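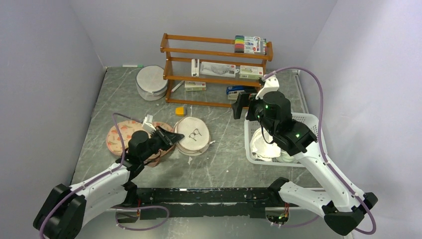 Sadell Stationery Swap Club

I have a real soft spot for a little shelf on a table, and the wooden one with three tiers has won me over completely. Markers went up on the top level with all those colored caps facing out (so cheerful!), and the blue stapler lives down at the bottom, where I keep forgetting to look for it. The small boxes get the middle, at least until Tuesday, when somebody will want them moved again. I still haven't settled on a home for the round things, and I'm especially fond of the white one with the eyeglasses drawn on it. Maybe they'll end up beside the shelf, near the white container, or maybe I'll just leave them out a while longer and enjoy them.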